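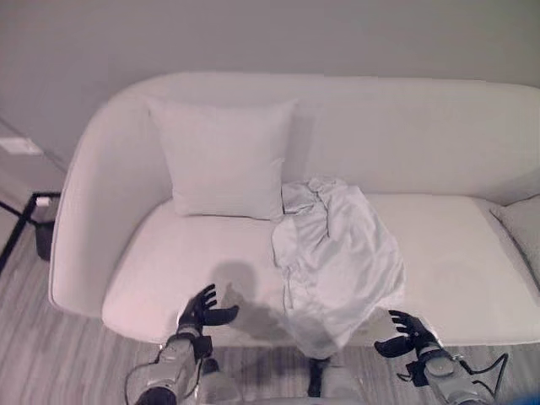

Bench log, Sotelo cell, May, just after lunch

OK, so the right arm is back in one piece and I'm happier than I was this morning! Writing all of it down while I still remember which screws went where.

Started with the wrist. I'd been hearing a tick on the right side at the end of every rotation and blamed the gearbox (of course), but it was the outer cable slapping the forearm shell. Gave it more slack at the elbow tie and moved the clamp up one hole. The tick is gone. Cables still loop out wider than I like on that side, so watch them if you bring the arm in close to furniture.

Then the fingers. Joint 2 on the right hand was closing late. Took the cover off, blew out a disgusting amount of lint, wiped the tendon, put on one drop of the Wolwood oil. ONE drop. Last time somebody went wild with it and we had greasy fingerprints on all the laundry. Retensioned to 89 on the little gauge and did 18 open-close cycles with nothing in the hand before I let it near any fabric.

Cloth is where it gets fussy. A hand can look perfect in the air and then get all shy when it has to gather up a fold, and the fingers don't all arrive together.

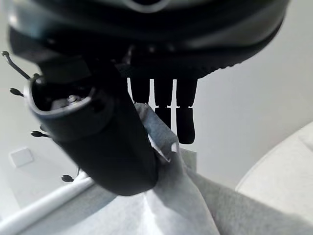
What I look for is the thumb side and the three fingers on the far side of the fold, and whether the fold stays pinched up in a ridge or slumps back flat. If it slumps, go back to tension before you touch the grip force. I wasted most of an afternoon on grip force at the Trirkthorpe cell and I'd like that afternoon back.

Wrist camera got a wipe with the dry cloth, no spray. Head camera I left alone, calibration is still good. Cycle counter on the right hand read 1752 when I closed the cover, so please write the new number next to that one at the next cleaning.

Still to do: left hand gets the same lint treatment (it sounds fine, but so did the right one). Order more of the Bilimness cable ties, the short ones, we're down to the bottom of the bag. And put the gauge back in its drawer, which I'm off to do now.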